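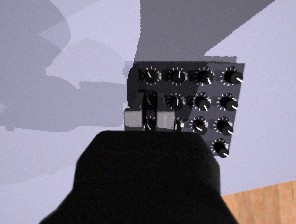
Setting Up the Knob Cell
Project report by Sze-wing Huang and Hafiz Hidayat

Our half of the project was getting the simulated cell ready so Yu-ting's group could train on it. We named the cell Imley back in June and it has eaten our evenings ever since (we loved it!).

The first job was the wrist view. The gripper body takes up a lot of it and hides the lower left of the knob panel, so we spent ages moving the arm's start pose. Tilting the wrist by 30 degrees gave us the right side of the panel, pointers and tick marks included, but the bottom row is still mostly lost behind the gripper.

Next came the fingertips. They kept sinking into the knob caps, and the fix was a smaller physics step plus a stiffer contact setting. We ran 200 test grasps afterward and 34 slipped, nearly all of them on knobs near the panel edge. So exciting to watch the rest turn!

Shadows and grain were Hafiz's idea. They make the small markings harder to read, and we wanted that before anyone tries a real panel.

Still to do: reset the pointers between runs, and write down the start pose for Yu-ting.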